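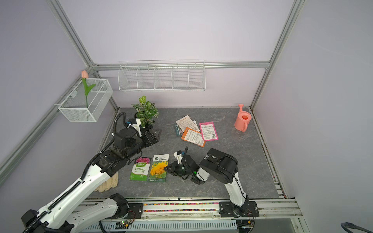

Grundham Garden Club
Minutes of the July meeting, held in the upstairs room at the Landero Street Library

The chair opened the meeting at 7:05 p.m. and thanked everyone for climbing the stairs in such heat. Iced tea was on the side table, along with a very good lemon cake that did not last until the second item.

Minutes of the last meeting
Accepted with one correction. The plant sale raised $306, and not $360 as we had it. The secretary apologizes for getting the numbers the wrong way around and for the happy few weeks it gave everybody.

Money
We have $91 left in the seed budget for the year after paying for the spring order. The members who asked in May whether we could also buy a new hose reel were told gently that the hose reel comes out of the tool budget, and that the tool budget will be looked at in the fall.

Seed swap
This took up most of the evening, and it was a lovely long talk, even if we wandered off into slugs more than once. The swap will go ahead in the library's downstairs hall, from 2 p.m. until everybody is tired. We have booked 60 chairs, although people mostly stand. Members asked again for clear labels on anything home-saved – the name of the plant, the year, and whether it grew near something it might have crossed with. Several of us remember the squash of last summer, which was handsome and tasted of nothing at all.
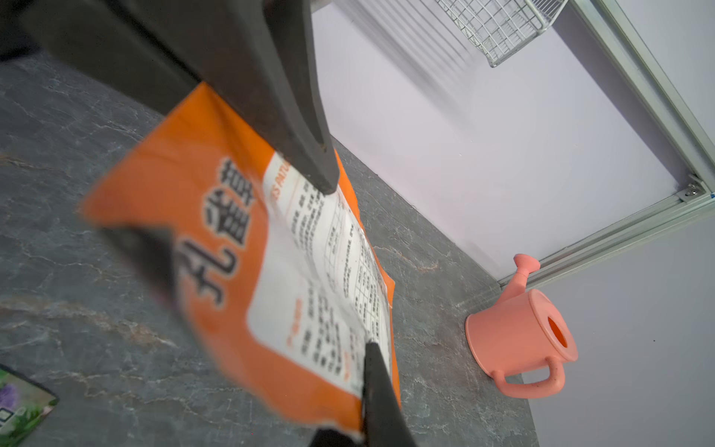 Store-bought packets are welcome too, opened or unopened, so long as the date can still be read. It was agreed that anything older than four years should go in the "take a chance" basket by the door. A member offered to run a germination test on a damp paper towel for anyone who is unsure about their old beans, and had three takers before the sentence was finished.

The Ultano bed
The bed by the bus shelter is dry and the marigolds are sulking. The watering list has gaps in the last two weeks of the month. Please sign up if you can manage even one evening – the tap key hangs inside the library's back door, and the desk staff will show you where.

Visit to Coşkun Nursery
Everyone who went had a wonderful time and came home with more than they meant to. The nursery has invited us back when the asters are out. Car sharing worked well, apart from the trays of salvia that had to ride on people's laps. Agreed to accept, with thanks, and to bring cardboard boxes.

Other business
The missing trowel with the red string has been returned. The library would like us to rinse our own glasses.

The meeting closed at 8:50 p.m. Next meeting in August, same room, same time. Items for the agenda to the secretary, please, in writing if possible.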